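Weekly check of the grippers and wrist cables on the two-arm table cell

Written by Ebere Etim, Tridunell workshop
Last change: July

These are the steps we use every Thursday before the first run. The cell has two arms with parallel grippers, standing at one long table. If you do it calmly, the check takes 20 minutes. You need a 2.5 mm hex key, a soft cloth, a small flashlight, some hook-and-loop straps and the cell notebook.

Before you start

Stop the running program and wait until both arms are at rest. Press the emergency stop and put the Tekero controller in service mode. The screen must show "Service" in yellow letters. If it shows something else, do not put your hands between the arms.

Please tell the others in the room that you are working on the cell. It happened to us once that a colleague released the stop from the other desk.

Step 1. Look at the wrist cables

The cable on each wrist must make a free loop. It should be long enough for the wrist to turn fully to both sides, but it should not touch the fingers. Move the wrist slowly by hand and watch the loop all the time. If it becomes tight, open the first strap on the forearm, give the cable a little more length and close the strap again. Do not pull at the connector.

Look also for shiny places on the cable jacket. A shiny place means that it is rubbing on a joint. Mark it with white pencil and look at it again next week. If you can see the inner wires, change the cable the same day. 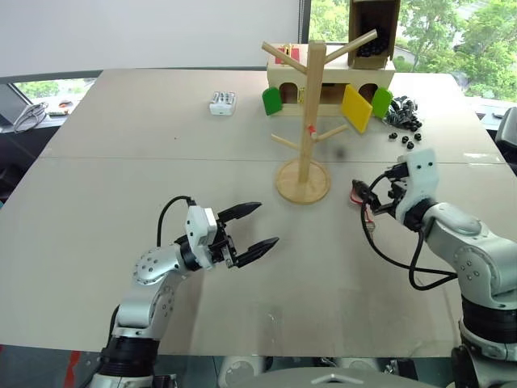

Step 2. Check the fingers

Wipe the fingers with the dry cloth. We do not use alcohol on them, it made our older finger pads hard. Then try the two screws on each finger with the hex key. They should not move. If one turns, take it out, put a very small drop of medium thread locker and tighten it again by hand.

Close the gripper in service mode at the lowest speed. The tips should meet along the whole edge. With the flashlight behind them you should see no light, or one thin line only. If the gap is wide at one side, the finger is bent or it was mounted with dirt under it.

Step 3. Set the zero point again

Do this only if you removed a finger or changed a cable. In the menu choose Gripper, then Zero, and select the correct arm. Left and right are named from the side of the robot, which confuses new people. Keep the fingers free and press Start. The value on the screen should stay below 12. Our left gripper normally gives 11. If you get a higher number, clean the fingers and repeat it one time.

Step 4. Slow test

Release the emergency stop and load the program Drarniria. It moves both arms through all wrist positions and opens and closes each gripper. Run it at low speed and keep one hand near the stop. Listen at the wrist joints. A soft hum is normal, a clicking sound is not.

If the program stops with error 191, the controller has lost the signal from one gripper. Switch the power off, push the connector in until you feel the click and start again from Step 3.

Step 5. Write it down

Write your name, both zero values and any marked place on a cable in the notebook. Spare fingers and cables are in the drawer labeled Từ. When you take the last one, put the empty bag on my desk and I will order more.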